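Hanging a heavy metal wall piece on plaster?

tove_t
July 25, 2018
I finally bought the big copper sunburst from Brultgate (43 inches across, I measured the wall about a hundred times first!) and now I'm scared to hang it. Old plaster walls, and the piece has one tiny keyhole bracket on the back. Do I trust it?

OlufB
One bracket, no. I'd put a French cleat into two studs and forget about it. Mine has held a steel triptych over the couch since February.

ragnheidur_d
A cleat pushes it off the wall though, and with a sunburst you'll see the gap from the side. I used two toggle bolts in plaster and it sits nice and flat. Oluf, you always go for the cleat lol

OlufB
Because it works! Plaster crumbles around toggles if you drill too fast. And the gap gives you a nice shadow.

tove_t
The shadow thing is kind of tempting... it's going across from a window. Does anybody seal theirs? The card says "hand patina" and nothing else.

jy_yoo
Clear paste wax, thin coat, buff it with an old T-shirt. Skip the spray lacquer, I wrecked the blue on a Rosenthal panel that way and it cost me $400. Still mad about it.

ragnheidur_d
Spray is fine if you do light coats and wait between them. I've done three pieces and they look great.

jy_yoo
Light coats is what I did! Maybe your finish is different from mine. Tove, write to the seller first and ask what's on there already.

tove_t
Okay, emailing them tonight. Leaning toward the cleat, sorry Ragnheidur! I found the studs with a magnet and they're nowhere near the center, so the cleat lets me slide it over a bit. I'm going to tape up a paper circle tonight and see how high I want it.

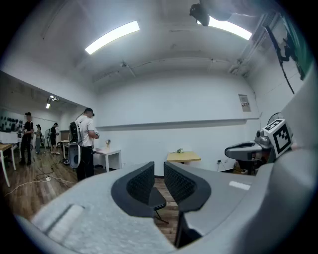 The couch back is lower than I remembered, so I may drop the whole thing a few inches. Will report back once it's up.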